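The Yellow Suitcase Is Coming With Me

October 30, 2022

So I have a week in Umville coming up in November, and I've reached the stage where I talk about packing a lot and don't pack. You know the one! There's a list on the fridge with 50 things on it and I keep adding socks.

What I do know is which case I want. It's the yellow hard shell with Pikachu on it, and I don't care how old I am.
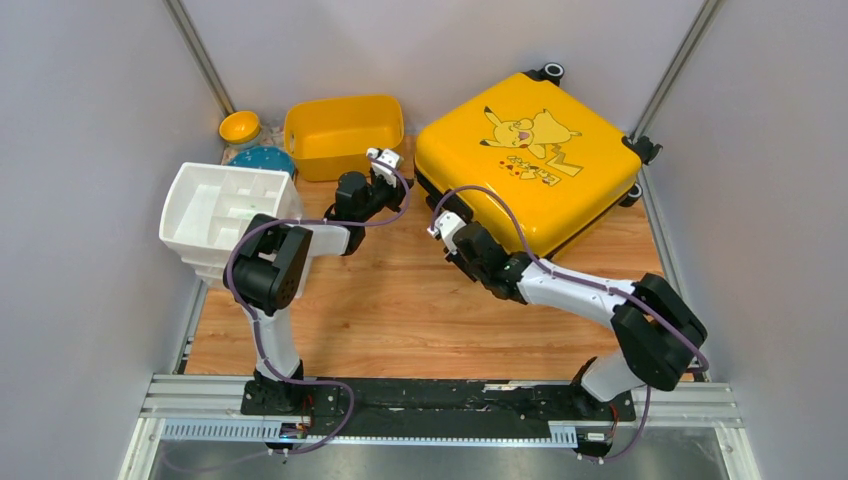

My sensible gray one did the Parden trip last spring and I stood at the carousel for ages while gray case after gray case went by (mine was last, of course). I want something I can spot from across the room – and something that makes me smile at six in the morning.

The other yellow stuff is a bit of an accident. I went looking for one plain bin and came home liking yellow, so now there's a bin and a little bowl too. The teal plate with the white dots doesn't match any of it and I love it anyway. The white organizer with all the compartments is for chargers, hair ties and the tiny bottles I can never find, and I sort all of that before a single shirt gets folded.

Hard cases don't squish, so I lay mine flat and plan the big things first. Shoes, then the rain jacket, then whatever fits around them.

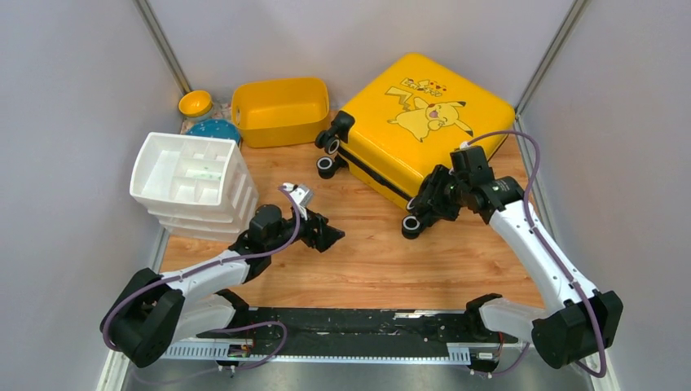
What's still on the list

Travel pillow, the good umbrella, a gift for my hosts, and more socks. I'll post again once it zips shut.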